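Leave the Small Tracks Their Wednesday

The track at Plaseneck races on Wednesday evenings in summer, with the first post at 6 p.m. If you go there in August you can park close to the gate, buy a program, and stand at the paddock rail near enough to hear the trainer speak to the rider. I have gone there for many years. Now the company that runs it, Durnum, wants to move all of the Wednesday cards to its larger track at Jumetti, and I would like to explain why I think this is a mistake.

The argument of Durnum is easy to understand. The average field at Plaseneck is small, and people who bet from home do not like small fields. A race with 6 horses gives short prices, and the exotic pools stay thin. At Jumetti the fields are bigger, the turf course is wider, and the signal is sold to more betting sites. On paper, each race that moves will earn more money than it earned before.

I do not say these numbers are false. I say they measure only one kind of customer.

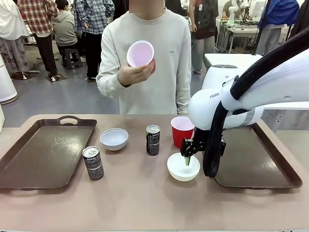

By Joon-young Jang
Opinion | Racing

The customer who bets from home is important, and I am one of them on most weekends. But he did not become a horseplayer at home. Somebody took him to a track when he knew nothing, and he lost a few dollars on a gray horse because it looked strong, and he wanted to come back. My uncle did this for me. He gave me the program and told me to read only the past performances of one horse until I understood every line. It took me three races. I still read the program in the same way, one horse at a time, and it is slow, but I make fewer foolish bets.

Last season the best evening at Plaseneck drew 3,692 people. For Jumetti this would be a poor Saturday. For Plaseneck it was a full grandstand, and many of the people in it were young. Will they drive to Jumetti, 102 miles away, in the middle of the week? I think a few will do it once.

There is also the matter of the horses and the people who keep them. A cheap claimer who wins at Plaseneck can be an ordinary runner at Jumetti, and after some months of finishing seventh he does not pay for his hay. The small stables know this very well. A trainer with four horses cannot easily pay for the van, the extra help and the night on the road, and the purse for fifth place will not cover it. Durnum says that there will be a shipping allowance. It has not said how much, or for how many seasons, and I would advise every owner to ask before the condition book is printed.

Some readers will answer that racing has too many days already, and that fewer and better cards are good for everybody. I agree with the first half. I would cut the Monday card at Jumetti tomorrow, and I would not miss the winter dates there also. What I don't accept is that the cut must always fall on the smallest place. We saw it with Maeng, where the dates were first "shared" and then "rested." The rail was sold. The backstretch is now used for storing boats.

If Durnum wants bigger fields at Plaseneck, it can try some modest things first. Write more races for horses that have not won in the last year. Card seven races instead of nine, so the same horses fill fewer starting gates. Lower the takeout on the late double and tell the public that you did it. Put the entries on the website a day earlier, as the handicappers have requested many times. None of this is expensive, and a trial of one summer would give real information.

The company will hear comments from horsemen and from the public before it asks for its new dates. I have written mine, and it is shorter than this column. I asked for the Wednesday cards to stay for two more summers, and for the handle and the attendance to be published separately, so that we can see which one is really falling.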